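Stasen Family Variety Series Opens Its Second Season in October

Eight shows for children and adults, new weekend workshops and a lower ticket price for groups

STASEN – The Hattar Theater will open the second season of its Family Variety Series in October, with eight shows of juggling, magic, puppetry and physical comedy running through May. Tickets for the full season go on sale in August at the theater box office and on the Hattar website.

The series began last fall as a trial run of five shows. Total attendance for the first season was 1,298, and the last two shows sold out. The theater has added three dates for the new season and moved the start time from 4 p.m. to 2 p.m. after many parents asked for an earlier finish.

The season opens with Kulleo, a two-person juggling and acrobatics act that has worked on fair stages, in school gyms and on cruise ships. Their new show, "Mind the Ladder," runs 50 minutes and has almost no spoken words. Kulleo will stay in Stasen for a week after the opening to visit elementary schools in the district. The school visits are free to the schools and are paid for by the theater's education fund.

The November show is a magic program aimed at ages six and up. It uses close-up tricks shown on a large screen above the stage, so that people in the balcony can follow the performer's hands. December brings a shadow puppet show with live accordion. There is no show in January, when the theater's stage floor will be refinished.

The spring half of the season starts in February with a ventriloquist and continues with a yo-yo and spinning top act, a clown duo, a second puppet company and a bubble show. The closing show in May is an open variety bill. Acts from the region can apply for a spot on it. Each act gets up to seven minutes, and applications are due by the end of February. 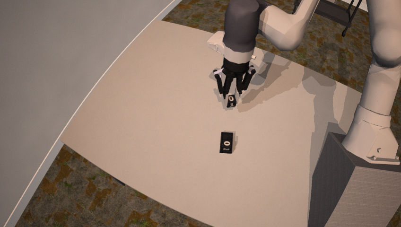

Workshops are new this season. On the morning of each show, the visiting performers will teach a class in the rehearsal room on the second floor. Classes start at 10 a.m. and last 90 minutes. They are open to ages eight and up, and adults may sign up with or without a child. No experience is needed, and all props are supplied. The juggling workshop in October will start with scarves and move on to beanbags. Students in the puppet workshops will build a simple rod puppet to take home.

Workshop places cost $12 and must be booked ahead. A workshop place does not include a ticket to the afternoon show – the two are sold separately.

Single show tickets are $14 for adults and $9 for children under 13. Children under 2 get in free if they sit on an adult's lap. Families or groups that buy 4 or more tickets to the same show will pay $8 for each seat, adult or child. Last season the group price applied only to parties of ten or more.

The theater will also hold one relaxed performance in each half of the season. At these shows the house lights stay on low, sound levels are reduced and people can come and go as they need to. The relaxed dates are the December and March shows. A quiet area with seating will be open in the east lobby during both.

The series is supported by a $2,000 grant from the Aleck Fund for Local Arts, which will be used to give free tickets to families through the Stasen public library. Library card holders can ask for them at the main desk beginning in September. There is a limit of one set of tickets per household for the season.

Doors open 30 minutes before each show. The Hattar Theater has step-free entry on the parking lot side, wheelchair seating in rows A and M, and hearing loop coverage on the main floor. Strollers can be left at the coat check. Snacks and drinks are sold in the lobby before the show and may be taken into the auditorium, apart from hot drinks.

About the Hattar Theater

The Hattar Theater is a nonprofit performing arts venue in downtown Stasen. It presents live music, comedy, dance and family shows from September through June and rents its stage to schools and community groups during the summer.

Media contact

Requests for press tickets, performer interviews and show photos can be made through the Hattar Theater press office. Please allow two working days for a reply. Reviewers who plan to bring children should say how many seats they need when they write.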